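Gudrun Viklund keeps a paper calendar on the wall of the Drutside town clerk's office, and on it, in green marker, are the days she has been promised a working dog license system. There are 14 of them. Every one has a line through it.

"I've stopped using the green marker," she says. "It was drying out."

The town signed with Skillov two years ago to put licensing online. Residents would type in a rabies certificate number, pay and print. By September, 400 households had tried it. Viklund knows this from the phone calls.

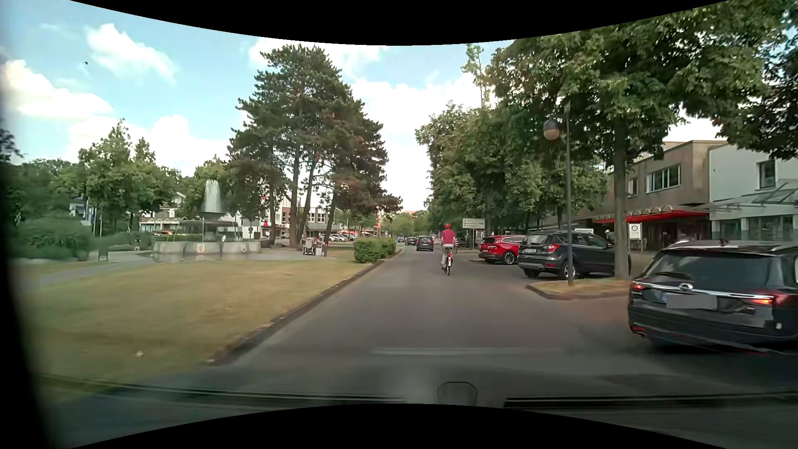

"A man got a license for a dog named Null," she says. "He has a beagle. The beagle is called Ko."

Skillov has since offered an upgrade, which would cost the town $1,710 a year and would add a chat window. Viklund asked whether it would also add the dogs' names. She is waiting to hear.

In the meantime she has gone back to the ledger, a pen and a drawer of metal tags. A license takes her four minutes, five if the dog comes in.

"They mostly come in," she says. The selectmen take up the contract again next month, and she has been asked to prepare slides.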